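My little wet bench, in pictures

Hi, Veerle here! A few of you asked what I keep out when I'm doing water work, so I've put up a small gallery of the bench. No fancy chemistry, just the glass and plastic I reach for all the time. I'm very fond of the blue bar on the pipette stand – you can find it from across the room, even before coffee.

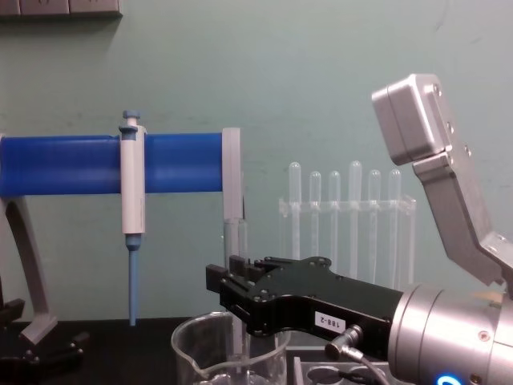 The stand, the beaker and the plastic ones

I like one micropipette on the bar and the rest in a drawer. Milan Van Damme hangs up everything he owns and then can't find the right one (sorry, Milan). Ours stays clipped upright with a pale blue tip on, and the beaker lives right beside it, so I hardly have to move my elbow.

Transfer pipettes get their own clear rack. They cost next to nothing, we got 300 in the last box, and I still rinse them and use them again for plain water.

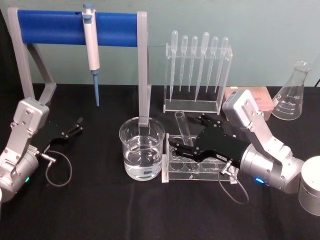

Pipettes at the back, test tube rack in front, and the beaker with plenty of water in it.

I went back and forth on the black cloth. Clear glass on a pale counter just disappears, and on black you can find the rim of a tube right away. Pierina Valentini talked me into it and I've bought a second one for the wash. Get a cloth bigger than you think you need!
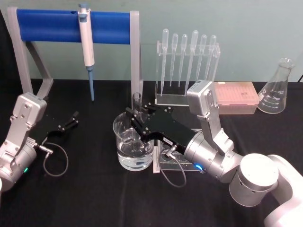 Gundden, 4 June 2024

A test tube standing in the beaker, rim just over the lip. For a quick rinse I do like a beaker wide enough to get a tube in and out without knocking the sides. My old narrow one chipped two tubes in May, and it's now holding pencils.

The acrylic racks are next on my list. They scratch if you so much as look at them with a paper towel, so I use a soft cloth and dish soap, and never anything with alcohol in it.

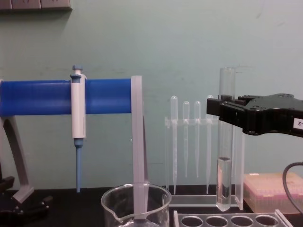 Maarten Kuipers swears by air drying them upside down, and I'm trying that this week. If you have a better way to get water spots off clear plastic, write me – I've got a whole shelf of spotty racks waiting.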